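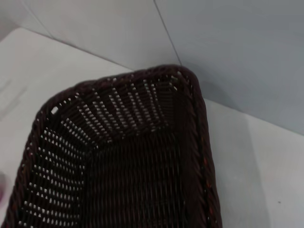 # kunusetti-basket-faults

Wrist-camera episodes from the Kunusetti cell in which the arm was asked to put things in a basket and found other ways to spend its time. Last edited Jun 19, 2026.

## What went wrong

The Gusska planner loses the basket rim, picks the strongest dark edge it can find, and servos to that with full confidence. A panel seam will do nicely.
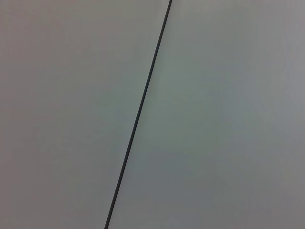 In 11 episodes the force limit tripped before anyone reached the stop button. In 2 it didn't, and Thắng Huỳnh got there first - please don't treat him as a safety layer.

## Labels

- `rim_lost`: target dropped mid-approach
- `seam_lock`: servoing to a panel joint
- `estop`: stopped by hand

## Known issues

- Gripper state lags the video by 5 frames.
- `seam_lock` was labeled by Nour Dabbas alone, so there's no agreement score.
- Don't train on `estop` episodes as demonstrations. Lurnska did - see the October branch.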